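Hetik Clutter Pack with Brilora scoring
Simulation package for testing of grasping policies on kitchen counters
Sold by Jorngate. Current edition released Friday, June 17, 2022

Hetik is a set of prepared simulated scenes and a scoring program. It is meant for research groups who have already a trained policy and wish to know where it fails before they spend time on a real arm.

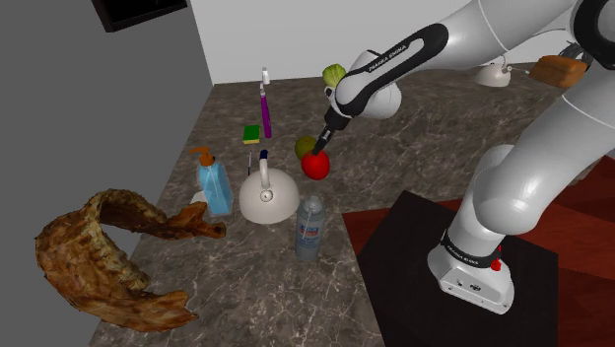
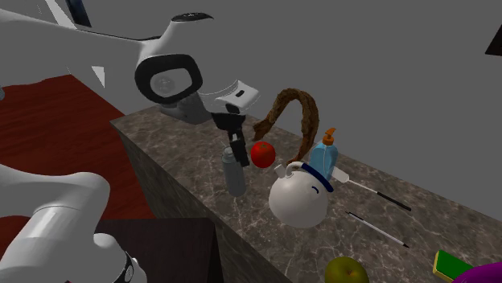
The scoring part of the package, Brilora, was developed to answer one question: when a grasp fails in a full scene, was the policy weak, or was the scene difficult? A simple success rate mixes these two things together. Brilora looks at the moment before the fingers close and calculates how much free space they have, which neighbours they could touch, and from which directions the target can be reached. The first render is a good case for this. The two fingers are pointing down at the top of a red apple, and the yellow-green fruit lies immediately behind it, so a small error in the approach brings the second fruit into play. In the second render the fingers are over the grey bottle, and the apple is the close neighbour. Both cases would be written only as "apple" and "bottle" in an ordinary results table. Brilora gives to each of them a difficulty value, and the success rate is then reported for every band of difficulty.

How the score is made

For each layout the program takes the target object and samples possible grasps on its surface. Grasps that the gripper cannot reach are removed. For the remaining ones the program measures the clearance of each finger and of the gripper housing, and it makes a short test in which the approach is disturbed by a small amount. The final value lies between zero (free target) and one (no grasp survives the disturbance).

The value belongs to the layout and not to the policy, therefore it can be calculated once and stored. All layouts in the package are delivered with stored values. If you change the gripper, you must calculate them again. The tool for this is included and runs without graphics.

Unusual shapes get more attention than in our earlier edition. A long curved object can stand high above its neighbours and leave a hollow under it, and a simple bounding box treats this hollow as solid. The old score judged such layouts too difficult. The present one uses the collision shape, divided into convex pieces, and the hollow is counted as free space when the fingers really fit.

What we found

We compared the score with real grasps in the Giannakopoulos test set, which was recorded in our own workshop in February. This set has 359 grasp attempts, each with a matching simulated layout. When we ordered the attempts by simple object count, the order told us little about which attempts failed. When we ordered them by Brilora value, the failures collected clearly towards the difficult end.

The agreement is good for rigid objects and weaker for soft ones. With sponges the score is too pessimistic, as a real sponge gives way and the simulated one does not. We have not corrected this by hand. Users who work mainly with soft goods should read the value for such targets as an upper limit.

A second result was a surprise for us. Tall and slim objects in the neighbourhood of the target cause more failures than large ones at the same distance. A large object is usually avoided by the planner from the beginning. A thin one is often seen late, or it is seen from one viewpoint only. For this reason the report has a separate column for thin neighbours.

Contents of the package

1,310 counter layouts with stored difficulty values
Visual and collision models for all objects used in the layouts
Counter, wall and floor materials
Camera positions for three fixed views
Brilora scoring program with source code
Layout editor
The Giannakopoulos test set, with joint recordings and result labels
Printed manual on request

Working with the layouts

Each layout is one text file. It names the objects, gives their poses and states the target. You can open it in the layout editor or change it in any text editor. After a change, please run the settling step before you use the layout. Without it an object may remain a little above the counter or may be pressed into it, and the clearance values will be wrong. The editor shows a warning when the stored value is older than the layout file.

The same layout can be rendered from any of the three views. The difficulty value does not depend on the view. If your policy uses only one camera, we recommend that you also switch on the visibility report, which says how much of the target is covered by other objects or by the arm itself. The arm covers more than most users expect, especially in the views near the wrist.

Requirements

Linux, 64 bit
Graphics card for rendering (not needed for scoring)
12 GB of free disk space
Python interface included, C++ interface on request

Licences

The university licence covers one research group and has no limit of time. The company licence covers one site. Both contain the source code of Brilora, and you may publish results and rendered pictures without asking us. The object models may not be sold or passed on separately. Updates within the same edition are free of charge.

Known limits

Liquids are not simulated. A bottle or a kettle behaves as one solid body with a fixed mass.
Only two-finger grippers are supported. Suction grippers can be loaded, but the score has no meaning for them.
Layouts with more than one target must be divided into several files.
Very glossy materials can be noisy in the fast render mode. Use the slow mode for training pictures.

Changes from the previous edition

Collision shapes for curved objects are new. Stored values were calculated again for all layouts, so please do not mix them with values from the older edition in the same table. The column for thin neighbours has been added. The export of reports to spreadsheet format now keeps the layout names in full length.

Orders and trial version

A trial version with a small selection of layouts and the complete scoring program can be requested from the Jorngate sales desk. Please write which arm and which gripper you use, so that we can send the suitable configuration file. Offers for university groups are sent by e-mail and are valid for three months.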